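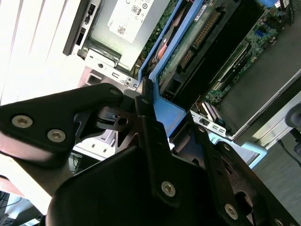
Lurnden Screwdriver Set: A Year of Opening Things Up

I bought the Lurnden set last January, after stripping one screw too many with the drivers that had been rattling around my kitchen drawer since college. It has 52 bits in a roll-up canvas pouch, and I'll admit I picked it over the Zalance mostly for that pouch (the Zalance comes in a hard case that never quite wants to close again). I've used it nearly every weekend since, on cabinet hinges, a sewing machine, two pairs of reading glasses and one very stubborn toaster!

The handle is what I'd tell a friend about first. It's a little fatter than you expect, with a soft grip, and my wrist doesn't ache after an hour the way it used to. The cap on the end spins freely, so you can press down with your palm and turn with your fingers. The small bits are nicely cut and sit snugly in the screw head. The bigger ones are fine, though the largest flathead has picked up a nick already and I don't think I was being rough with it.

My one real complaint is the magnet. It's weak, and a long screw will droop and drop at the worst possible moment, usually somewhere dark. I ended up keeping a saucer beside me and a flashlight in my teeth.
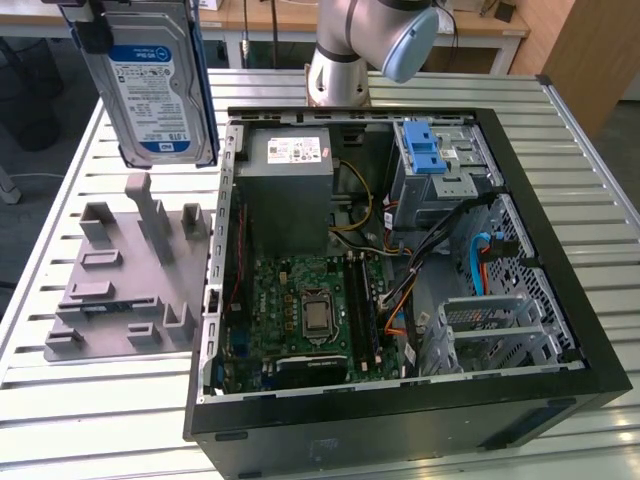

Who it's for

If you fix things around the house and like having the right bit handy, I think you'll be very happy with it. Anybody doing this for a living will want a stronger magnet, and probably a ratchet too, so look at the Navbridge instead, even though it costs a good deal more and the handle feels slippery to me. I'm keeping my Lurnden, and I've already ordered a second one for my sister's new apartment.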